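Irbridge tidy-desk month is back, and this August we want your messiest corner

IRBRIDGE, May 2021 – Hi everyone, Randa Sayegh from Srour Home Organising, and yes, I'm the one who turned up at the Plevero Street hall last year with a car boot full of drawer dividers. I'm thrilled to say we're doing it all again!

Our Desk Reset program runs right through August, and we've got 78 places this time, up from 76. You bring me your work-from-home problem (spare room, hallway, the end of the dining table, I've seen the lot) and I'll come round for a session and we'll sort it out together. It's $100 a household, and that covers a follow-up call once you've lived with the new set-up for a while.

I get asked all the time whether people need to buy new furniture first. Please don't! A plain white desk with drawers down one side and a few open shelves will do nearly everyone. What I care about is the top. Keyboard and mouse stay, and the magazines, pens and bits of cardboard get a proper home, even if it's only the cubby you've been ignoring since you moved in.
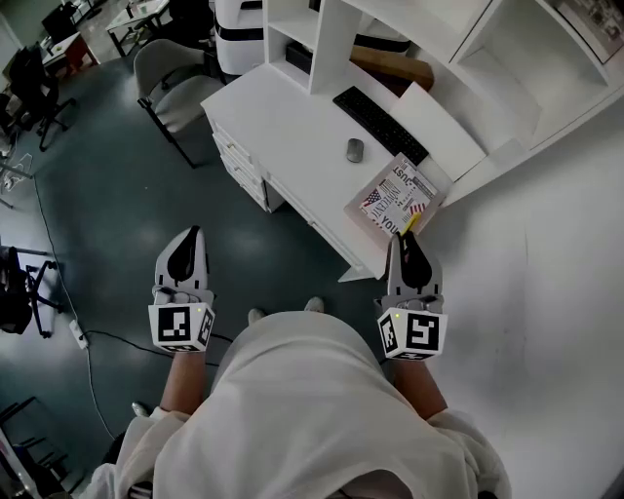 A white desk with drawers on the left, a keyboard and mouse on top and a magazine at the front corner.

Magazines are my favourite argument, by the way. I'm not going to make you throw them out. Keep the one you're reading on the corner if you like, and stand the rest up in a cubby where you can see the spines. Same goes for pens: one cup, near your writing hand, and be ruthless about the dead ones.

New this year is the Zumurex Drawer Kit, a set of 4 trays I've put together myself after a lot of swearing at trays that slide around. Every household in the program gets one to keep, and I'll be selling the leftovers at the hall once we wrap up.

Bookings are open now and you can reach me through the Srour office. Renters, students and share houses are very welcome, and if you'd like to book for your mum or dad, just give me their suburb and a good time to ring. Leave the mess exactly as it is until I get there, please!

Media contact: Randa Sayegh, Srour Home Organising, Irbridge
© Srour Home Organising. All rights reserved. | Back to top
Last updated: two weeks ago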